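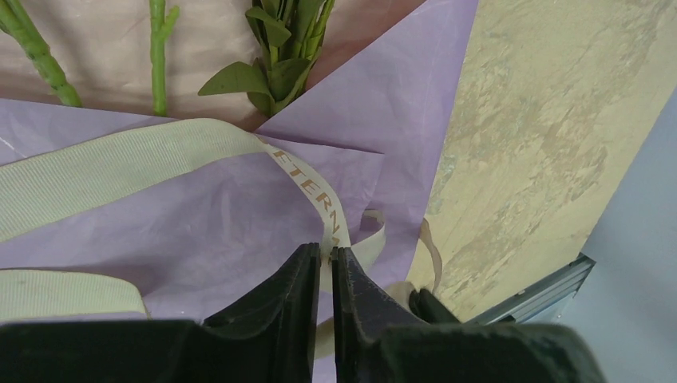
Dalgleish

Purple paper and ribbon, October

Quick page this time. Craft fair at Dedthorpe is coming up fast and I still have a box of stems to get through, so just the wrapped bouquet from this month and then notes, same as always. Fabric and plastic flowers only, if you're new. No water, no vases, nothing that wilts on the back seat.

First one up top is the ribbon end of things. Lavender paper with the pleats pulled in, cream ribbon with brown printing coming out from under the fold. ETERN and part of an A is as far as you get before it goes off. I love printed ribbon and it drives me nuts, you never get the word where you want it. Wide ribbon on the left is the pale green-cream grosgrain, the ribbed stuff. Holds a fold so much better than satin.

There's a small dark spot on the grosgrain, lower part. Yes I see it. If it doesn't lift I'll turn the tail over or cut a new one.

Couple of you asked about the wrap last time so, fast version:

Pale pink-beige sheet on the inside, lavender outside. Inside sheet goes up a bit higher so it shows behind the flowers. Don't line the edges up! Looks like a napkin.

Paper this thin creases if you breathe on it. I used to iron mine (low, towel on top) and quit, the creases come right back as soon as you gather it. Crinkled is fine. Crinkled looks like somebody wrapped it.

Gather low, twist once, wire it, then ribbon over the wire. Grosgrain first, skinny printed one on top. Leave the skinny tails long, you can always trim and I always do.

Curls: let them happen. Skinny ribbon comes off the roll with a loop in it already and it sits nicer than anything I get with scissors.

Paper is the Plorkell lavender, the roll not the flat sheets. 98 cents a yard where I get it, maybe different for you. Sheets come folded and that center crease never leaves.

Flowers next. Pink carnations on the left side, rust-orange roses bunched on the right, greenery stuffed in wherever. Wasn't sure about pink and rust togehter with a purple wrap, on paper it sounds like a bruise. Like it a lot now. The rust keeps the whole thing from going too sweet. Three and three, so it's pretty even, and I kept each color on its own side instead of mixing. Mixed it the first time and it went muddy from across the room.

Green toolbox is the see-through one, handle set down in the lid. People have asked where it's from and I don't know, had it forever. Any frosted plastic case with a latch will do, what you want is to see what's in there without opening it. Adjustable wrench with the red and black grip lives near it. Laid it all out on the speckled top, which is easy on the eyes under purple. White top and the lavender goes gray on me every time. 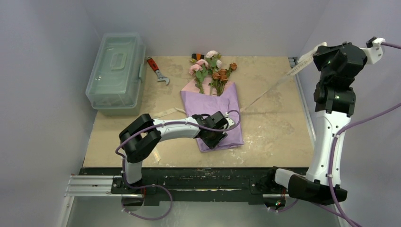

Odds and ends

Fair table: I'm bringing 4 finished bouquets and a stack of loose stems. If you want a certain color tell me before the fair, I can't wrap on the spot, tried that last year and had a line out past the pie lady.

Makuria ribbon is back at the fabric place on the corner, the cream and the tan. Not the green. They said end of October for green but they said that in the summer too.

Stems that are too long: bend, don't cut. The wire inside folds back on itself and gives you something to tie onto. If you have to cut, wear glasses, the ends fly.

Dust. Hair dryer on cool, hold it far away. Petals that come off go back on with one dot of craft glue, let it get tacky first or it soaks thru and leaves a shiny patch.

Storing them wrapped: lay them down, blooms all one direction, tissue between. Don't stand them up in a bucket all winter, the paper slumps and then the pleats are gone and you're rewrapping the whole thing in December when you've got no time.

Somebody wanted to know if lavender fades. Yeah it does. Sunny window, couple months, kind of a dishwater pink. Hallway is better.

Counter at the bottom says 3,148 visits, which is a lot for a page about ribbon, thanks for looking. Older galleries are still under the Spring and Summer links. Summer one has a broken picture in the sunflower set, I know, will fix after the fair.

Next batch is going to be brown paper and cream flowers, if I can find enough cream that isn't yellow.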